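# Bench notes: pipette tip boxes, surfaces and lids

20 December 2019 – Sernach lab services
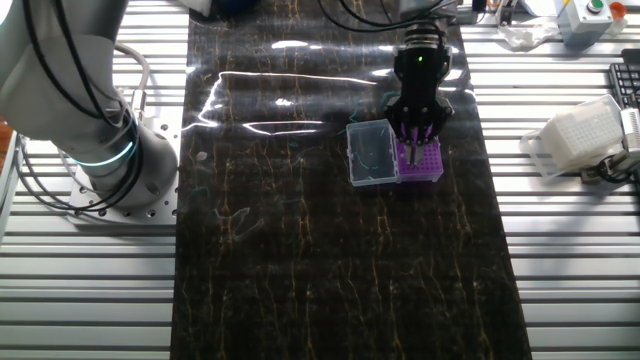
The tip box order for the first quarter closes before the break. Groups that have not sent their numbers to Sernach stores should do so using the usual form, one line per tip size. The default is racked tips in hinged boxes. Bagged tips for hand racking remain available on request, but they are no longer held on the shelf and take 12 working days to arrive.

**Box types in circulation**

Two styles of box are now in use across the benches. The first is the one-piece hinged box supplied through Sosley, where the lid stays attached to the rack and swings back to one side. The second is the Harkeleo box, which has a separate cover and sits in an outer holder. The racks are not interchangeable. A Sosley rack pressed into a Harkeleo holder will sit proud on one side, and tips at the high end of the rack seat badly on a multichannel.

Color marks the tip size on the Sosley boxes and nothing else. It says nothing about filter, sterility or lot. Read the label before opening, and if the label is missing, treat the box as non-sterile and move it to general use.

**Lid position**

A hinged lid needs clear bench on the hinge side equal to the depth of the box. If the lid is propped against a neighboring box, the rack can lift slightly when a tip is picked up, and the whole box walks across the surface over the course of a plate. Leave the space free before opening. Do not tape lids back – adhesive residue on the rim stops the box from closing flush, and 22 boxes were discarded last quarter for this alone.

Close the lid between runs. An open box left out overnight goes to general use the next morning, whatever its label says.

**Clear sheet over bench mats**

Mats on shared benches are to be kept under clear plastic sheet. Patterned mats are acceptable provided the sheet on top is intact. Dark patterns hide drips, so wipe the full area at the end of a session, including the edges where the sheet overlaps the table.

The sheet is glossy and throws glare under the ceiling lights, particularly at the far side of the bench. For filling or inspection work where the liquid level has to be read by eye, use a matte card under the plate. Cards are in the drawer below the balance.

Replace the sheet when it is scratched through, lifted or creased. A crease under a tip box is enough to tilt the rack. Sheet is cut to length from the roll in stores; record the length taken on the card attached to the roll.

**Slotted tables**

Tips dropped on the slotted aluminum tables roll into the channels and stay there. Clear the channels with the narrow brush, working toward the open end of the rail. Compressed air is not to be used for this. The February inspection will include the channels, and benches with tips in them will be listed as not ready.

**Keyboards**

Gloves come off before typing. Keyboards kept at the bench are treated as clean surfaces under the Sýkora protocol, revision 3, and are wiped once per day by whoever uses the bench last.

**Stock**

Current stock stands at 164 boxes, all sizes combined. Small-volume filter tips are the tightest item and are issued one box at a time until the new delivery is booked in. Empty racks and lids go in the blue crate by the stores door – labels removed, no tips left in the holes. Harkeleo holders are reused and should be returned separately.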